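Unit 4: Wood as a Material
Handout for Introduction to Furniture and Interiors

Reading before class: the Shehata notes on timber movement, first section only.

1. How wood takes up and gives off water

Wood cells are hollow tubes. In a living tree both the tubes and their walls hold water. When a board dries, the tubes empty first and the board gets lighter but does not change size. Once the walls start to lose water, the board shrinks.

Shrinkage is uneven. Along the length of the board it is so small that we ignore it in this course. Across the width it matters a great deal, and it is greater along the growth rings than across them. A flat-sawn board tends to cup for this reason.

Worked case, from the Divby table: the top is 420 mm wide and is fixed to a frame 300 mm deep. If the screws sit in tight round holes, the top cannot move and may split in a dry winter. Slotted holes or wooden buttons let it slide. We will look at both in the workshop.

2. Grain and figure

Grain means the direction of the fibers. Figure means the pattern you see on the surface. Students mix these up every year, so please use the right word in your written work.

Figure depends on the species and on how the log was cut. Flat-sawn faces often show arches and wavy lines. Quarter-sawn faces show lines that are closer together and straighter. Pale woods can hide their figure under strong light, so tilt a sample before you judge it.

A light tabletop with fine, wavy grain lines, tan bands next to paler stripes: 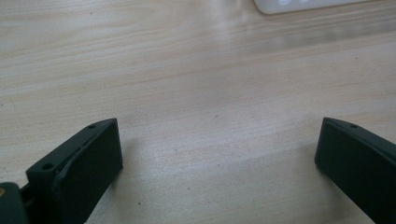 3. Surface finishes

Oil soaks in and is easy to repair, but it gives little protection against standing water. Varnish forms a film on top – harder wearing, and more work to fix once it chips. Wax is mostly used over another finish.

Sheen is a separate choice from the type of finish. The same varnish is usually sold in matte, satin and gloss.

4. For next time

Bring one sample of solid wood from the Vutisari box and mark the fiber direction on the back in pencil. Write a paragraph on how you think it was cut. The Elo chair drawings are on page 18 of the course pack.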